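4. What people said about the loud wall

I went into the hallway study expecting to write mostly about color. Everybody I talked to beforehand wanted to talk about color, and the literature I grew up on is full of it (warm walls, cool walls, the endless argument over pink). So when I sat down with the interview transcripts and started marking them up, my first set of codes was all color words, and by the end of the second evening I had thrown most of them out. The residents of Bellwood hardly used them. They talked about direction. They told me which way the pattern "went," where it "started," and whether it "followed you." I had to start over, and this section is what came of starting over.

A quick reminder of the setup from Section 3. Bellwood is an apartment building with long inside corridors and no windows in them. Over one winter, starting in December, the owners let us repaper the corridors on four floors. Two floors got a plain off-white paper, one got a small all-over leaf print, and one got a large multicolored plaid that our pattern designer, Iwona Kwiatkowski, drew up for us from an old blanket. We interviewed 40 residents, some of them twice, and we collected comment slips from a box by the mailboxes for as long as people kept filling them in. The slips came to 547 in the end, way more than I had planned to read! Wubit Tilahun and I split them down the middle and then swapped halves, and wherever our coding disagreed Akua Ankrah broke the tie.

4.1 Checks do not stay square

The first thing people noticed on the plaid floor was the corner. The corridor there bends twice, and at each bend the paper carries on around without a border strip. Iwona had matched the repeat really carefully, so on the flat sample sheet it was perfect. Standing in the hall was another matter. As soon as a wall turned away from the person looking at it, the squares turned into slanted boxes, and the ones nearest the eye looked bigger than the ones straight ahead. I know, I know, this is plain perspective and any first-year drawing student could tell you so. But a plain wall hides it, and a plaid wall shouts it at you.

Figure 4 has the same effect at a smaller size, with one tartan run across a back wall and on along both sides.

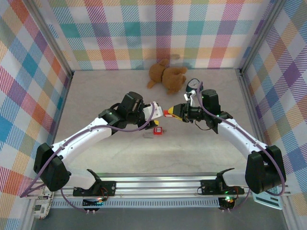

Figure 4. A multicolored tartan on three walls. The checks look larger and slanted on the angled side walls.

What surprised me was how differently people took it. One group (mostly people who had lived in the building a long time) found the slanting checks tiring. A woman at the far end of the floor told me she felt "hurried along," as if the hall were sloping toward the elevator. Another resident said he had started walking on the other side so the wall wouldn't be so close to his shoulder. The second group liked it for more or less the same reason! The checks told them how far they had gone. A man with poor sight in one eye said it was the first time he could judge the corner before he was on top of it, and he wanted the paper left up when we were done. I have his slip pinned over my desk.

I tried hard to sort the two groups by age, by eyesight and by how near they lived to a bend, and none of it worked very well. Distance from the bend came closest. People whose own front door faced a turned wall complained more often than people whose door faced a flat one, but there are only a few such doors on any floor and I would not hang much on it.

4.2 The trouble with diagonals

I should say something about stripes. Most plaids people have at home are made of lines that go straight up and straight across, and in my pilot interviews with the sample books that was what everyone pictured when I said the word. Iwona's design put a diagonal over the top, and the diagonal did a lot of work. On a flat wall it read as lively. On a turned wall it leaned further on one side of the corridor and flattened out on the other, so the two sides of the hall no longer looked like a pair. Fourteen slips used some version of "crooked," and the paper hanger (who was not at fault, the poor man) was called back to check his seams. They were fine.

Tsehay Alemayehu, who did the wall measurements for us, suggested hanging a second version without the diagonal on half the corridor, and I wish we had. By the time she brought it up we had used the last of the budget on adhesive remover. If you are planning something similar, please order the two versions together and hang them in the same month.

4.3 Quiet paper, loud paper

The leaf print was the pet of the building. Nearly everybody said it was nice, and nearly nobody could describe it. When I asked residents of that floor to sketch their wall from memory, most drew a few dots or a sort of squiggle, and one drew flowers. On the plaid floor the sketches were all recognizably plaid, several had the right colors, and two had the diagonal going the wrong way, which I found very touching for some reason.

I had a theory going in, borrowed from an unpublished talk by Eyerusalem Tekleab, that a busy wall makes everything in front of it harder to pick out. That is probably true of small things. Residents did tell us about keys and a dropped earring on the plaid floor, though those were on the carpet, so I'm not sure the wall gets the blame. For larger plain-colored things it seemed to go the other way. A brown parcel outside a door stood out nicely, people told us, and so did a neighbor in a dark coat. The one thing that really vanished was the fire door, which had been papered over to match at the manager's request. We had it stripped and painted the same week, and I would ask anyone repeating this work to keep paper off the doors entirely.

4.4 Living with it

I went back at the end of the winter and asked the same opening question I had asked at the start: what is your hallway like? On the off-white floors the answers had barely changed. On the leaf floor they had gotten shorter. On the plaid floor they had gotten softer. The woman who had felt hurried along said she didn't feel it anymore, except when she came home with shopping in both hands and was hurrying anyway. Her neighbor across the hall still hated it and told me so for most of an hour, over very good coffee.

Does that mean people get used to a loud wall? Some do. I can't separate getting used to the pattern from getting used to me, a person who kept turning up with a clipboard and asking about it, and by the third visit a few people were clearly being kind. The slips are better evidence there, since they went in the box without me standing by, and the slips show the complaints thinning out over the winter while the compliments held steady. Akua thinks the complainers got bored of writing. She may be right, and we have no way of checking it with the slips unsigned as they were.

One last result, and I nearly left it out. Visitors were tougher on the plaid than residents were. We had no plan to interview visitors, but they kept stopping to ask what on earth had happened to the walls, so I started writing down what they said. Most of them came out of the elevator, looked toward the first bend, and mentioned the corner before anything else. I come back to those notes in Section 5, where I compare them with the comments from the sample books.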